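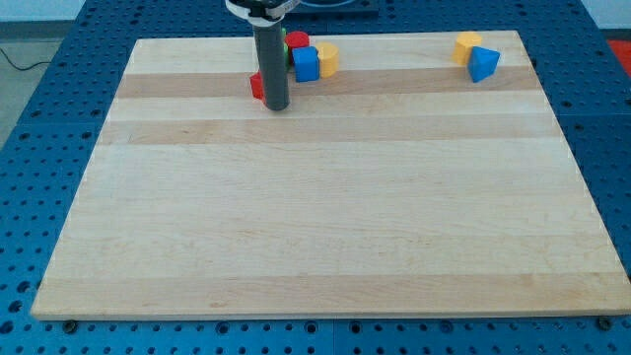

Working with Maple: Boards, Grain and Care
Handout 2, Introduction to Kitchen Woodwork
Instructor: Dorota Jabłońska

Welcome back, everyone! Last session was all saws and sawdust, so today we slow down and get to know one piece of wood really well. Maple is my favorite thing to teach. It looks plain when you first pick it up, and then you tilt it toward a window and the whole surface wakes up.

We use cookies to remember your preferences. Accept all | Manage settings

1. Reading the color

Hard maple runs from pale cream to honey, sometimes in the same plank. You will often find a tan band or two running with the grain. Beginners tend to reject these pieces at the lumber rack, and I always want to run over and rescue them! The band is usually heartwood, or a mineral streak, and it cuts and glues much like the wood around it. Put it where you'd like the eye to go. I like mine toward one long edge, parallel to it, with the lighter wood left wide and open.

2. Grain direction

There are three ways to build a board:
- Face grain: the broad side of the plank faces up. Long stripes, quick to make, shows knife marks soonest.
- Edge grain: strips turned on their sides and glued. Tougher, and very stable.
- End grain: little blocks standing up like a bundle of straws. Kind to knives, thirsty for oil, a lot of sanding.

For this course everybody makes an edge grain board. Bit-na Yoo will run the glue-up table, and she has a wonderful eye for matching strips, so show her your layout before you open the bottle.

3. Glue-up

Mark a big triangle across all your strips in pencil so you can put them back in order. Dry clamp first. Look for gaps with a light behind the joint. Then glue, clamp, and stop when you see a thin line of squeeze-out all the way along. If you're cranking hard to close a gap, take it apart and plane again — clamps won't fix a bad edge. Leave the clamps on overnight.

4. Sanding

Go 80, 120, 180, 220. Wipe the board with a damp cloth after 180 and let it dry. The fibers stand up and feel fuzzy (this is normal, don't panic), and the last grit takes them down for good. Ease the corners by hand with two or three light strokes.

5. Oil and everyday care

Food-grade mineral oil, poured on generously, left for 20 minutes, wiped off. Do it again the next day. After that, once a month is plenty in a busy kitchen, and more often in December when the heating is on and the air is dry.

Wash by hand, both sides, and stand the board on edge to dry. A board dried flat on a wet counter cups, every time. For onion smell, rub with coarse salt and half a lemon. I love this job, it makes the whole room smell great!

Before next time

Bring your strips cut to length and labeled. Look at a wooden board at home and work out which of the three builds it is. Sketch the end of it, growth rings and all. Curved rings, straight rings, tiny ones you need a magnifier for — draw what's there and bring the sketch along with your strips.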